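September, log for the Stulero kitchen

Morning

Stop fault again. The overnight batch was 153 runs in the simulated kitchen and the log shows 67 of them where the stop command went out and the gripper carried on closing. The Brelora controller reported "stopped" every time. I would be less bothered if it had reported nothing.

Went through the bottle task first. The fingers go either side of the capped end, and with a gap still left on both sides the stop is meant to freeze them there. In the bad runs the commanded width keeps falling for 70 steps after the stop.
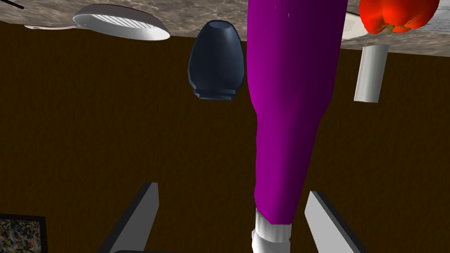 Check whether the stop is being queued behind the motion commands, came the first reply when I put this on the project board, and don't let that build near the real arm until you know. Fair. I have pulled the build and put a note on the Xolalpa bench to leave the power off.

It was the queue, or mostly. The buffer holds 3,000 entries and the stop joins the back of it. On short moves it looks fine -- that is why the spring tests passed.

After lunch, moved the stop to its own channel and tried the counter task, right arm reaching in near the frying pan with the purple object to deal with. Arm froze on time. Gripper still late on a few. Left arm was open and not holding anything, so it tells me nothing either way. 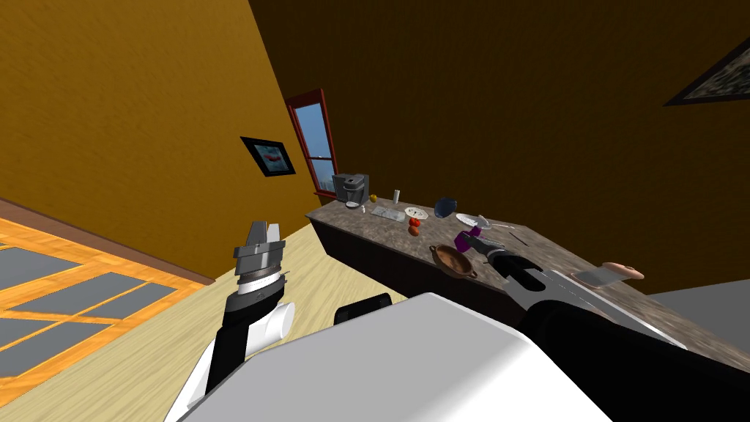 Evening

Gripper has a second, smaller buffer of its own. Found it at ten past six. Not fixed. Have written it up for Clekedel as a safety fault and asked for the release to be held. Rerun the full batch tomorrow once both buffers are cleared on stop.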